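Review: Skonau bench arm with the Laxdal sort package, after eight months on our kitting line

Posted 6/30/26

Rating: 3.5 out of 5. Would be a 4 if the support portal worked on a phone.

Quick background. We're a kitting shop, 12 of us on the floor, we pack learning kits for schools and daycares. Blocks, balls, counters, little baskets, colour cards. Biggest order of the year was 3328 kits for one distributor. Before the arm, all of it was hands. Mine were two of them, and by the end of a big run my thumbs were shot.

Boss bought one arm in October. Skonau hardware, Laxdal software on top, installed by Werimley. I run it most shifts so I figured I'd write this up, the reviews I found beforehand were all from owners and none from anyone who has to stand next to the thing.

Setup. Two days plus a bit. Bolting it down was easy, the cabling wasn't. Ours still has cables hanging in places I'd rather they didn't. Teaching it a pick is simple enough: guide the arm by hand, save the spot, set the grip, run it slow, run it again. First working routine before lunch on day two. I have zero programming and I managed.

We have a practice table as well as the line. Anything new gets tried there first with a few pieces and a basket before it goes near an order.

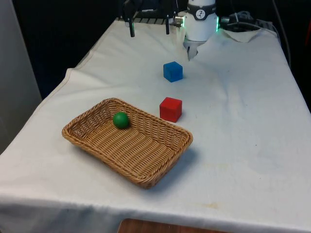

Blocks are what it's best at, by a mile. Flat sides, corners, doesn't roll. Once a block routine is dialled in you can leave it alone for most of a shift. Balls are harder. Grip too soft and they slip, too hard and they squirt out sideways, and then you're on your knees under the bench. Took me most of a week to get ball settings I trusted. Anything floppy (cards, felt, cloth bags) forget it, still a hand job.

Colour sorting is good in steady light. We had a bad stretch in the winter when the low sun came through the roller door and it kept mixing up the orange and the red. Put up a blind. Fixed.

Speed. Slower than a fresh person. Faster than a tired one. That's the fairest way I can put it. I beat it easily in the first hour and it beats me after the afternoon break, and it dosen't take the afternoon break. Brochure number was 3000 picks a shift, we get there on blocks only, never on a mixed kit.

Noise is fine. Whirr and a click. You stop hearing it.

Now the work side, what I really wanted to write about.

No one got let go. We were told that at the start and so far it's been true. But two casual spots didn't get filled for the spring rush, and those would've gone to students who come back every year. So the hours did go somewhere. Reviews should say that.

The job itself is different. Less picking, more watching, topping up trays, clearing jams, checking finished kits. My thumbs are better, no question. My neck is worse from looking down at the tablet, get a proper stand, don't use the clip that comes with it. And it's lonelier? We used to pack across from each other and chat the whole time. Now there's a machine where the other person was. We asked to have the inspection bench moved so two people face each other again, took a month of asking, big improvement.

Pay. Went up a bit for those of us trained on it, around 20 cents an hour short of what I'd asked for. If your shop is getting one, ask about pay BEFORE the training, not after.

One more on this. The software logs every stop and who cleared it. Management didn't make a big deal of it at first, then a chart went up in the lunch room. Chart came down again after some words. The name logging can be switched off in the settings under operators. Find out who has that password.

Maintenance: wipe the fingers down daily, check the bolts weekly. Replaced finger pads twice. Werimley wanted to sell us a service plan, we skipped it, haven't regretted it yet.

We also trialled the Limach unit for a couple of weeks beforehand. Nicer screen, better manual, but grip was all or nothing and it chewed up the baskets. Sent it back.

Good: easy to teach, great on blocks, saves your hands
Bad: balls take patience, tablet clip, support portal, cables
Who for: small shops with repetative picks and a boss who'll talk to the floor first

Will update if the pads go again.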